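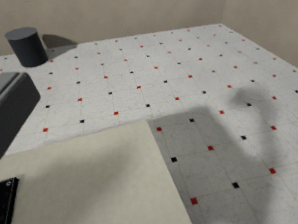

What happens to the people at a packing station when an arm takes over part of the lifting? Most of them stay in the same room, but their day fills up with checking, clearing and waiting, and the job grade usually lags behind the change.

4.2 Working beside the arm at Stiltcombe

The Stiltcombe site put its first Trultine arm to work in November, after a trial period in simulation. Before that, each packer lifted, turned and closed every carton by hand. The arm now does the lifting and turning. Closing, labelling and any carton with a soft base are still done by people.

Figure 3. View from the simulator used to prepare the station. The arm's shadow falls over the tiled surface, to the right of the cream panel.

The simulator was built by Steyn, the firm that fitted the arm, and the packers were shown it before the real machine arrived. Views such as Figure 3 were put up on a screen in the canteen. Several packers told us they had found these sessions hard to use. The rendered surface, white tiles with small red and black inlays, was nothing like their own floor, and they wanted to know where they would be standing. Duván Yupanqui, who had packed at the site for ten years, asked for a person to be added to the model. Steyn did this in a later version, and the questions at the next session were much more practical: which side to approach from, where to leave a damaged carton, who was allowed to press the reset.

We logged 2470 stops during the study. Most were short and were cleared by the nearest packer, who had to leave a half-closed carton to do it. Under the old job description this was maintenance work and belonged to another grade. For the first weeks packers were told to wait for a fitter, and in practice they did not wait. The site later changed the rule, but the pay scale stayed as it was until the end of our visits.

Packers reported less strain in the shoulders and lower back. They also reported less talk. The old benches faced each other, and the new layout puts the arm between two people who used to work together — a change that appears nowhere in the planning papers we were given. One packer moved to the Zamumton warehouse for this reason, although the work there is heavier.

The target of 600 cartons a shift was set before the arm was installed and was not reviewed afterwards. Supervisors treated it as a figure for the machine, while packers understood it as a figure for themselves. On shifts with many stops this led to arguments over whose time had been lost, and the stop log, which records the station but not the person, could not settle them.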